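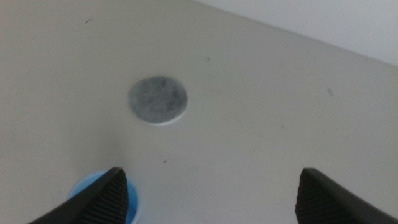 Jikari Tabletop Arm for cup and coaster setting

Jikari is a small arm that works at a table and takes over the setting-out jobs that fill the gaps in a workday. Cups go on coasters, coasters stay where they belong, and the person who used to do it gets on with something else. We build it at Wulow for staff kitchens, tasting rooms and meeting suites, and we love how quickly people get used to having it next to them.

What it does on shift

Jikari works from a layout. You mark where each coaster goes, save the layout under a name, and the arm sets one cup per coaster until the layout is done. It holds up to 8 saved layouts, and switching between them takes one press on the side panel. If somebody moves a coaster by hand, the wrist camera looks for it again before the next cup goes down – no need to start over.

The arm stops when a hand comes into its area and waits for the panel button before going on. It does the same when it can't find a coaster, and a short message tells you which spot it is looking for.

The gripper

Two black fingers with ribbed pads on the inside faces. The ribs are there for grip on smooth plastic, and we have had very good results with light, tapered cups that are easy to knock over. The fingers open wide enough to take a cup by the rim from above, so it can be used on tables where there isn't much room at the sides.
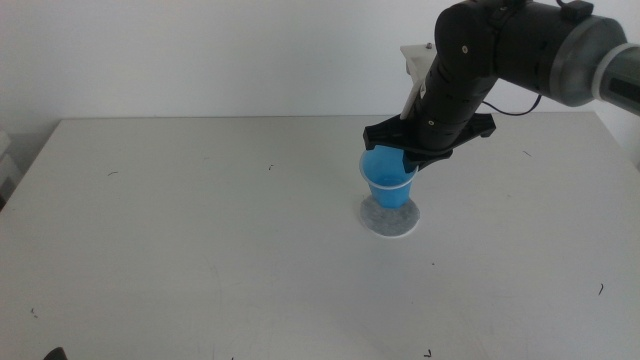
Jikari's gripper at the rim of a blue cup, with a felt-look coaster underneath.

What changes for the people there

The first site to run Jikari every day was the Tevar tasting rooms in Cáceres, where it went in last June. Before that, two people spent the first part of each morning setting tables, then did it again after lunch. Lempi Miettinen runs the floor there and was frank with us about what she expected: more fuss, and a machine in the way. The first week was a bit like that. The layouts were wrong, the arm was parked too close to the door, and people kept reaching in to fix cups themselves.

By the second week her team had redrawn the layouts on their own – much better than ours – and the morning had a different shape. The setting crew now do the welcome and the first pour, a part of the job they had been asking to do more of. No hours were cut. There is some new work too: wiping the pads, checking the coasters, and deciding who gets called when the arm stops and waits. Tevar rotates that job so everyone knows how to do it.

Urho Lahtinen, from our setup team, spends his first day at every site with the people who will use the arm, before anything is switched on. Please put them on the schedule for it! It makes a huge difference.

In the box

Jikari arm with wrist camera and two-finger gripper
Side panel with stop button
Table clamp, 2 sizes
Spare finger pads, 4
Felt coasters, starter pack
Printed quick guide

Care

Wipe the pads with a damp cloth at the end of the day. Swap them when the ribs feel smooth to the thumb. Keep the table a plain, light color where you can, as coasters are easier for the camera to find on it.

Order code: 416
Page updated February 23, 2024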